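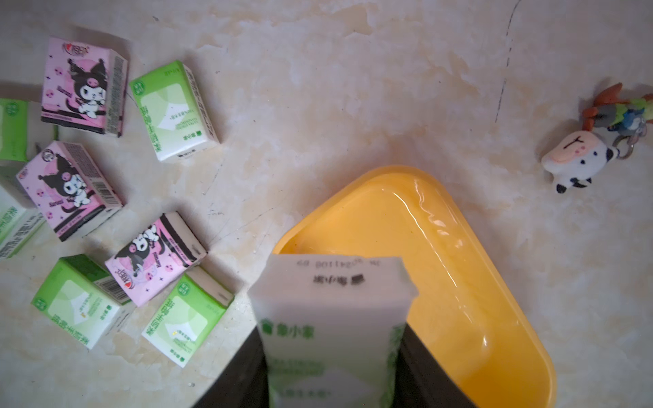
记录人:Wang
夹爪与抓取,共用工坊 Lenstead 二号台
十二月,星期五,晚上九点多开始写

先写结论,免得过几天自己又乐观起来:我还不相信这套东西能用。今晚夹爪夹纸巾夹得挺像样,可是像样和能用之间差多少,我们上个月刚领教过。

任务还是老任务,把散在桌上的小包纸巾一包一包夹起来,放进黄色塑料盘。粉色的库洛米和绿白的“象小象”混着放,不分类,先只求放得进去。分类的事群里已经有人在谈了,我的意见是等抓取过了关再谈。

到今天为止,这个月攒下来的有效抓取是194次,其中放进盘里算成功的,我按最宽的标准数也只能数到一半出头。最宽的标准指的是:纸巾最后在盘里就算,不管是放进去的、掉进去的还是弹进去的。如果按我自己愿意拿给别人看的标准,数字会难看很多,先不写。

硬件改动

指尖换成了第二版。第一版的毛病是夹紧以后两指前端会往外张,夹硬盒子没事,夹纸巾这种外面有型里面发软的东西就会慢慢往下溜。第二版加厚了根部,张开的情况少了,但没有消失。Grendska 的那份图纸里写“可靠夹持软包装”,我照着做了,尺寸一处没改,结论是这句话写得太大方。图纸本身没错,只是写图纸的人大概没试过斜着夹。

斜着夹是现在最大的问题。纸巾散放以后朝向很乱,夹爪下去的角度稍微不对,包装就在两指之间转一下,白色的那一头翘起来,往盘里放的时候先碰盘沿。碰盘沿有三种结局:滑进去,卡在沿上,或者把盘子推走。第三种最烦,盘子一动,后面的目标位置全是错的。我在盘底贴了防滑垫,效果有,但别指望太多,台面是石纹的,光滑,垫子沾了灰就等于没贴。

夹紧力从原来的值往下调了两档。调之前包装会被捏出印子,调之后印子浅了,掉的也多了。中间那一档我试过,两种毛病都有。这件事短期内我不打算再动,每次都靠手感调,调完又没有人复测,白费时间。

视觉部分

腕部摄像头看近处的东西没有大问题,批号“3N 20241108 69”倒着都能读出来,清晰度够了。麻烦在别的地方。

一是黄盘内壁反光。盘子亮面,右侧内壁在现在的灯光下有一道很亮的高光,分割程序有时把这道光当成盘沿,于是算出来的盘子比真的小一圈。有人建议换哑光的盘子。换当然可以,不过我更想知道,一个连反光都应付不了的程序,换了盘子以后还会被什么东西难住。先记着,不换。

二是桌面。大理石花纹本来就花,上面还有细划痕和几块水渍样的印子,右上方还有一条裂纹似的深色细线。程序昨天把这条线的一段报成了物体边缘,置信度还不低。今天没有复现,我也没改过任何东西,所以不能算解决了。请各位不要在看板上把这一条划掉。

三是右边那串毛绒钥匙扣,有小奶牛的那串。它现在算干扰物,正确的反应是不理它。到目前为止夹爪确实没有去夹过它,但我怀疑这是因为它离得远,跟识别得好不好没有关系。下次把它挪到纸巾中间再看。如果挪过去还是不夹,我就收回这句话。

四是绿白包装互相挨着的时候。库洛米的粉色很好认,在这张桌子上除了小奶牛的鼻子找不出第二个这种颜色。绿白的就差一些,白的部分和浅色台面接近,两包靠在一起时检测框常常只出一个,夹爪就朝两包正中间的缝下去。这种失败很有代表性,看着位置挺准,准的是一个不存在的东西。

关于那个60

群里有人转了 Bristoser 论坛上的帖子,说同样的结构、同样的舵机,连续60次没有失败。我看了两遍,帖子没写物体怎么摆,没写盘子有没有固定,也没写失败怎么算。评论里有人问,楼主回了一个笑脸。我不说他造假,也许他的纸巾都摆得整整齐齐,头朝一个方向,那样的话我们这台也能做得很好看。请大家不要拿这个数字来给我们定目标。

顺便说一下我们自己的记录。表格里总共有313行,跟前面的有效次数对不上,差的那些是急停、舵机过热、通信断掉和忘了开录制。以前的做法是把这些行直接删掉,我不赞成。通信断掉也是失败,用的人不会关心是夹爪的错还是线的错。从今天起这些行全部保留,原因写在最后一列,写“其他”的我会来找你。

通信问题补两句。断线集中在手臂伸到左侧的时候,线束在腕部那里绕得太紧,一转就拉扯插头。今天重新走了一遍线,多留了一截余量,用扎带固定在前臂上。改完以后没再断过,可改完也只跑了不到一个小时,说明不了什么。余量留得多了,线会垂下来,要留意别扫到桌上的东西。

今晚的做法

纸巾每轮都重新撒,不摆。撒的人不要看屏幕,免得不自觉地往好夹的地方放,我自己就干过这种事,后来对着录像才发现。盘子位置用铅笔在垫子边上做了记号,每轮开始前对一次。灯只开顶灯,侧灯关掉,窗帘拉上。

下一包夹哪个由程序自己定,人不指定。它的选择偏好目前是先夹离盘子近的,这会造成一个假象:每轮开头成功率高,越往后越难看。所以只跑前几包就停下来算平均,这种算法不许再用。要跑就跑到桌上没有纸巾,或者跑到它自己放弃为止。

还没弄明白的

放下的高度。现在是到盘子上方一个固定高度就松手,这个高度是谁定的、按什么定的,文件里查不到。低一点应该更稳,但低了指尖容易碰盘底。想过用电流判断接触,试了一次,噪声大得没法看,可能要先加滤波。

指尖的胶皮。左边那片已经磨得发亮,右边的还好,说明两边受力不一样,或者零位偏了。零位我量过,没偏。那就是受力不一样,可受力为什么不一样,我没有答案。

盘子快满的时候怎么办。程序里完全没有考虑,每次都往盘子中间放,放到后面就是往一堆纸巾上叠,叠高了滑出来。这个应该不难改,难的是有人愿意改。

待办

胶皮换新的,两边一起换,换之前拍照。
指尖第三版先别打印,等我把第二版的斜夹数据整理完。
滤波的事谁有空谁接,接了在本子上写一声。
钥匙扣挪到中间,单独跑一组。
录制开关旁边贴条子,大字。

十一点二十,关电,舵机摸着还烫。表格已存,录像还在拷。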